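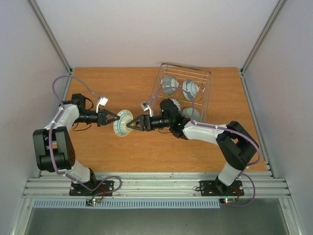
Unloading a dish rack is a poor first job to teach a pair of robot arms, whatever the kit sellers tell you. I've been at it since October and I'd still start with a folded tea towel. Crockery is slippery, it's curved everywhere, and it punishes a lazy hand on the controls. A patterned dish tipped up nearly on edge between two grippers shows the trouble well enough: one set of fingers up on the left side, the other near the middle of the right, and four more bowls in the rack behind. Whoever is driving has to decide which hand is in charge, and the arms will learn that decision along with everything else.

So, some tips, for those who are going to do it anyway.

Pick the boss hand before you begin. Steady with one gripper, move with the other, and keep it that way for the whole session. Yasmine Mahrous and I took turns for an afternoon and she leads left, I lead right. The arms learned to dither.

Slow down, but don't stop. Long pauses while you think get recorded too. If you lose your place, throw the take out and start over.

Use seconds from the op shop. Avoid anything with a chunky glaze drip at the rim, as the fingers ride up on it. Rubber bands on the gripper tips are recommended all over the place. I tried 2 brands and both perished.

Tie your cables before you tie anything else. Leave slack at the wrist and the elbow, then swing each joint by hand through its full range with the power off. A cable that's fine going left can snag coming back.

Wipe the table between takes. Crumbs don't bother the arms but they bother me.

Shift the rack a bit now and then. If it sits dead square every time, you'll get a machine that unloads a rack that sits dead square. Same goes for the lamp.

How many takes? The Evumow booklet says 15 will do. Reynaldo Estrella at the Suvthorpe workshop reckons around 800, and my own tally favours Reynaldo. I'd treat any number printed on a box with suspicion, including the price.

Moving the arm directly by hand, if yours allows it, feels more natural than remote control. It also puts your sleeves and knuckles in the camera's view, and they won't be there later when the arm works alone. I've gone back to remote for anything with a rim.

Keep a dustpan within reach, and label your bad takes the same day. I left mine for a fortnight and couldn't tell a fumble from a deliberate regrip.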